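Keep the Gripper Simple

In our shared workshop in Lellitz, people often ask me why my gripper has only two fingers. They have seen hands with five, and they expect more from me. I think they expect the wrong thing.

Since July I have worked on this tool, which I call Mushi. My friend Kibet Lema wanted a third finger and a sensor in every tip. I refused, and we argued for one whole evening. A simple finger can be changed in 11 minutes. When a complicated one breaks, I must first understand it again, and my memory is not so good.

Some say that simple means lazy. I do not agree. It took me 112 hours to arrive at a shape this plain. 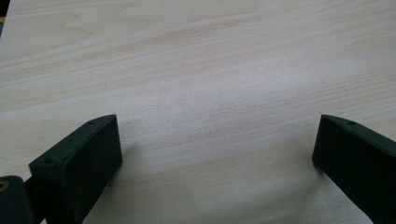
Mushi with its dark green fingers open over the table.

Kibet still draws his third finger on the workshop board. I let him draw. If he builds it, I will gladly test it, but on his machine.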